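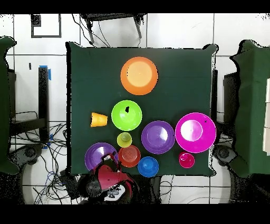
Llevamos desde febrero decidiendo entre la pinza Plistel y la Krajewska para una tarea sencilla: recoger vajilla de plástico y apilarla por tamaños. Las dos van con el mismo controlador Kanwood, así que lo que cambia es la pinza y el juego de dedos. La prueba se hace sobre el tapete verde oscuro, con cuencos y vasos mezclados y algunos vasos boca abajo o tumbados, como el amarillo que está junto al cuenco verde lima. Con los cuencos abiertos no hay mucha diferencia. Con los vasos boca abajo, sí: la Plistel cierra bien sobre la pared y la Krajewska los empuja antes de agarrarlos. ¿Alguien ha comparado las dos con piezas de plástico liso?

dedos_paralelos
Escrito el 2023-08-04

Respuesta de mrueda_k

Tuve la Krajewska casi un año. Lo de empujar el vaso se arregla en parte bajando la velocidad de cierre en el último tramo. De fábrica viene muy alta. En el Kanwood está en el menú de perfiles, no en el de la pinza, y por eso mucha gente no lo encuentra. Prueba con un 20 % y repite.

Respuesta de Lirnurberg_Sur

No estoy de acuerdo. Bajar la velocidad tapa el problema, pero los dedos siguen siendo demasiado anchos en la punta. Si tienes piezas juntas, vas a tocar la de al lado aunque cierres despacio. Yo cambiaría los dedos antes de tocar ningún parámetro. Los cortos de Plistel cuestan 300 euros el juego y la brida es compatible.

Respuesta de dedos_paralelos

Gracias a los dos. Lo de los perfiles no lo había visto, lo miro. Lo de las piezas juntas también nos pasa. Además tengo otra duda, esta de cámara. La llevamos arriba, mirando la mesa, y cuando el brazo entra por delante tapa parte de lo que hay debajo.
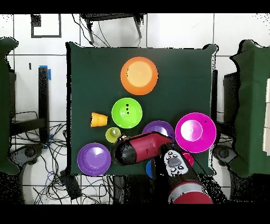
El planificador usa la última posición que vio y casi siempre acierta, pero si la pinza ha rozado algo al entrar, la posición ya no vale. Estoy pensando en poner una segunda cámara en la muñeca. El otro problema es el brillo en el interior de los cuencos, que se ve bastante blanco con la luz que tenemos.

Respuesta de mrueda_k

Para la oclusión no hace falta otra cámara. Retira el brazo a una posición de espera, toma la captura y vuelve a entrar. Pierdes 3 segundos por ciclo. Si no tienes prisa, es lo más barato.

Respuesta de Lirnurberg_Sur

3 segundos por ciclo, en una tanda de 3.000 ciclos, son dos horas y media. Para una demo vale, para una comparación seria yo no lo haría. Cámara en la muñeca – y fijada a la brida, no a la carcasa, que si no hay que recalibrar cada vez que cambias de pinza.

Respuesta de ohmio_bajo

Con el brillo, antes de gastar en cámaras, mueve la luz. Nosotros la pusimos lateral con un difusor y mejoró mucho. Un filtro polarizador también ayuda, aunque quita luz y hay que subir la exposición.

Respuesta de dedos_paralelos

Vale. Primero pruebo el perfil de cierre al 20 % con la Krajewska, sin cambiar los dedos, y después los cortos de Plistel. La luz la muevo esta tarde. Lo de la muñeca lo dejo para cuando tenga la pinza decidida. Pongo aquí los resultados.

Respuesta de Lirnurberg_Sur

Apunta también los agarres en los que toca la pieza vecina aunque al final la coja bien. Si solo cuentas aciertos, las dos pinzas te van a salir parecidas.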